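Ticket 515 – Left follower drops out of teleop when wrist passes its old soft limit
Project: Drodatau
Component: leader/follower bridge, left channel
Opened by: Tala Salameh
Status: reopened, then closed 1 June 2018
Severity: blocks recording

Summary

During hand-guided demos with the leader arms, the left follower stops tracking and holds its last pose. The right follower keeps going. The episode file is still written, with the left joint values frozen from the dropout on, so a bad demo looks like a good one unless somebody plots it. Found while recording the sheet pickup task on the Misamlow cell.

Steps to reproduce

Start the bridge with both leaders at rest. Enable both channels. Move the left leader so the forearm comes across toward the center of the board, then roll the wrist outward as if to bring one finger over the edge of the sheet. Hold for a moment and roll back.

Expected: follower rolls with the leader and returns.
Actual: follower stops partway through the outward roll and does not resume when the leader comes back. Console prints one line:

left: target rejected, joint 5, raw 267, holding

Restarting the channel clears it. Restarting the whole bridge also clears it but loses the right arm's zero, so don't.

Entry 1

Swapped the left and right leaders. Fault stayed with the left follower. The leader encoder is not the cause.

Entry 2

Checked the wrist cable for strain. Ran the joint through its range with the torque off, by hand, and watched the bus for missed replies. None. Reseated both ends anyway. Fault unchanged.

Entry 3

Raised the bridge log level and recorded a session of nothing but wrist rolls. The rejection comes from our own limit check and the servo never sees the command. Joint 5 on the left has a lower bound of 267 raw counts in the Misamlow config. The same file on the Yuan cell has no such bound. Asked in the project channel who set it. It dates from October, when the cell had a longer gripper mount that could hit the forearm. The mount was changed and the limit stayed.

Entry 4

Removed the bound. Outward roll now tracks. Marked resolved.

Entry 5 – reopened

Same symptom on a long episode, different message:

left: stale target, age 2000 ms, holding

This one is a timeout. The leader process skips sending when the change in every joint is below the dead band. If the operator holds still over the sheet long enough, waiting for the other hand, the follower side decides the leader has died and latches. People learning the task hold still a lot. The first fault hid this one, as most left-arm episodes never got that far.

Entry 6

Options considered. Raising the timeout only moves the problem, and it is the one thing that stops the arm if the leader cable comes out. Removing the dead band brings back the jitter Fidummont complained about in their replay set. Went with a keepalive: the leader repeats its last target at a low rate even when nothing moves, and the follower treats a repeat as fresh. Timeout left as it was.

Also changed the latch. When a channel goes to hold, the recorder now closes the episode and marks it failed. Previously it kept writing frames for both arms.

Entry 7

Pulled the leader cable on purpose with both followers enabled. Left went to hold, episode closed and marked failed. Repeated on the right with the same result. Plugged back in and re-enabled one channel at a time. Zero kept on both sides.

Entry 8

Went back over episodes recorded before the fix. Any file where the left joint values are identical from one point to the end has been moved to the rejected folder. Do not train on these. A frozen arm next to a moving one teaches the policy to wait, and we have already seen that once in replay. Files where both arms are still at the end were kept – that is normal, operators park before they stop.

Notes for operators

Match the leader pose to the follower before enabling a channel. The bridge ramps to the leader position, and the ramp is faster than you want near the board.

If you see "holding" in the console, let go of the leader and disable that channel first. Do not try to drag the follower back by hand with torque on.

Reference pose for retest

The retest starts with the left arm at the sheet and the right arm parked, both channels enabled and both leaders held still past the timeout. Place the left gripper just to the right of the tan sheet with one finger over its right edge, and keep the right gripper open and back near the right wall, so the middle of the board stays clear for the roll. Leave the free loop of purple cable at the left gripper as it is, and check that it follows the wrist through the outward roll without pulling tight. Pass means no "holding" line on either channel and both arms tracking on the first move after the pause.
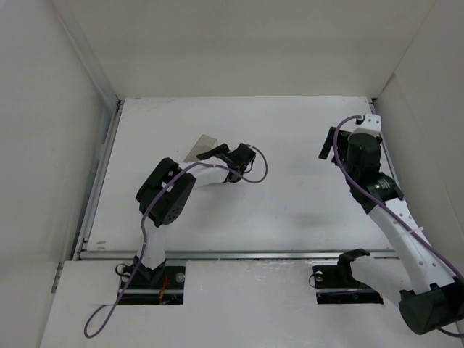
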